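How to Set Up a Block Stacking Table on a Printed Cloth

Filed under: Tabletop and Small Spaces
Updated 2023-05-11

Plain wooden blocks need very little to be useful. They do need a decent surface, and most tables are either too slick, too loud or too hard on the corners. A piece of printed fabric fixes most of that for very little money. These are the steps I use for the block table at Clalero, and they work on a kitchen table just as well.

What you need

A set of unfinished wooden blocks in mixed shapes
One large piece of printed fabric, big enough to cover most of the table
One or two small objects that are not blocks
A dry cotton rag
Fine sandpaper, 200 grit or higher

Step 1. Check the blocks

Run your thumb along every edge. Unfinished wood raises small splinters where it gets knocked, mostly at the corners. Sand those spots lightly and wipe off the dust with the dry rag. Don't wash the blocks. Water raises the grain and you will be sanding the whole set again. Ours come from Gradevico and go through this every February.

Step 2. Pick the cloth

A dark cloth with a landscape on it suits pale wood very well. The blocks show up clearly, and trees or a sky give the builder somewhere to put things. Avoid anything with a pile. Fleece and velvet let the bottom block rock, and the stack goes over at the third piece.

Leave a few wrinkles if you like the look of them, but smooth out the patch where you plan to build. I set the cloth at a slant to the table so that a long stretch of the print runs from corner to corner.

Step 3. Lay the base

Start with the widest block you have, broad side down. Press on the top at each end. If either end dips, there is a fold under it, so lift the block, pull the cloth flat and try again.

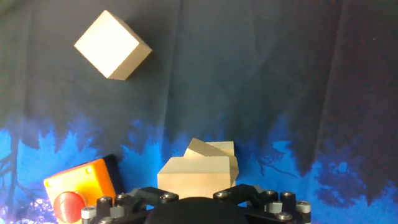 Set the second piece on the base and let go slowly. An angled piece will often find its own resting place if you keep your fingers close for a moment. Cubes are easier and I save them for higher up, where a flat top matters more. When a cube goes on, bring it straight down. Sliding it in from the side pushes everything underneath.

A stepped stack is fine. It does not have to be straight — it only has to keep its weight over the base. If the pieces step out to the right, put the next one a little to the left.

Step 4. Add the small things

Too many extras and the blocks get ignored. Two is enough. A puzzle cube and a push button both work, and bright colors are easy to find again on a dark print. Put them next to the stack, far enough away that a falling block won't land on them.
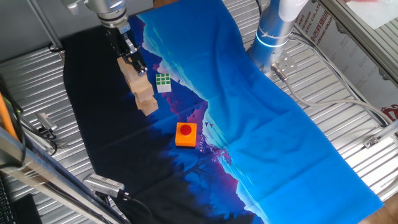

Can I leave a stack standing overnight?

Leave it if the table is steady and no one needs the cloth. Take it down first if you have a cat, or if the table gets bumped when people walk past.

Step 5. Put it away

Take the stack down from the top, one piece at a time. Shake the cloth outdoors, roll it around a cardboard tube and store the blocks in an open box. A sealed one traps damp. If the edge of the cloth has started to fray, trim the threads and run a line of fabric glue along it before the next use.

Szabó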